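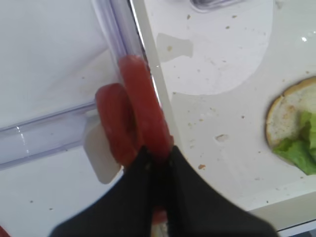

Newsroom > Student Projects > Robotics

Category: Schools and Community

4 min read

Randitstead students enter burger-building robot in Karley Challenge

RANDITSTEAD, 4th October – The robotics club at Thibodeau Technical High School has entered a burger-assembly project in this year's Karley Student Automation Challenge, the school announced today. The club has 20 members this year, drawn from all grade levels, and it is the first time the school has taken part in the food handling category.

The project is called Roltimik. Its task is to put together a hamburger from ingredients set out on a tabletop, using a robot arm with a two-finger gripper. Teams in the category are judged on whether the burger is complete, how neatly it is stacked and how much food ends up somewhere other than on the bun.

Food is a hard subject for a student team. A bun gives way when it is squeezed, a tomato slice tears, and a piece of lettuce is never the same shape twice. Under the challenge rules teams must work with real ingredients bought from an ordinary grocery store, and they may not freeze or coat them to make them easier to grip. Fixtures and holders are allowed as long as students design and make them.

The club began its practice runs at the start of the school year and logs each one in a shared notebook. To date it has recorded 111 attempts. Each entry notes the order of the ingredients, the speed setting and any item that was dropped or damaged. Students use the notes to decide what to change before the next session.

Much of the early work went into the table layout. Round, flat items are hard to pick up when they lie flat, so the team settled on standing them on edge, where the fingers can close on both faces. Bun halves and patties are kept upright in small white holders beside a metal tray, and clear plastic rails and brackets keep the parts of the setup in line. A red rod gives the brackets something to clip to.

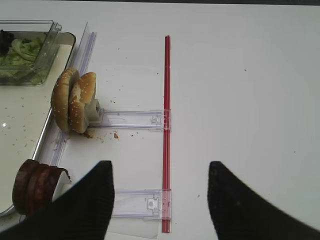
Splitting up the work

Members work in four groups: arm control, fixtures, food preparation and records. Each student spends time in at least two of them before the competition. The club said this was a change from last year, when a few older students did most of the programming and the project slowed down after they graduated.

The fixtures group redraws its parts after most sessions. Early versions of the holders gripped the buns too tightly and left a dent in the crust, and a later set let the tomato lean. The current design is the club's sixth. Drawings for all of them are stored with the run notes, and new members are asked to read through the set before making a part of their own.

Shredded ingredients have their own container at the far end of the tray, with the purple cabbage on one side and the chopped green lettuce on the other. The burger is built in the open part of the tray, closest to the front of the table.

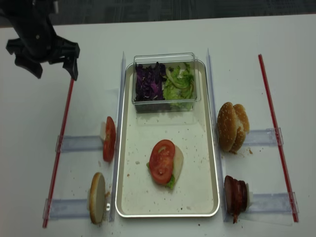
The club spent $787 on the project through the end of last month – mostly on plastic sheet, fasteners and groceries. The money came from a spring car wash and from the school's activities fund. The arm is shared with the school's engineering classes, so the club runs its practice sessions after the last period.

Judging for the Karley challenge takes place later in October. Each team is given three timed runs, and the best two count toward the final score. Teams must also hand in a written report and answer questions from the judges about their design.

Families and residents of Randitstead are invited to a practice session in the school's engineering lab before the team leaves for the competition. Admission is free. The time will be posted on the school website and at the main office.

About the club

The Thibodeau robotics club is open to all students at the school, and no earlier experience is required. New members may join at any point in the year. Requests for interviews or visits can be sent to the school's main office.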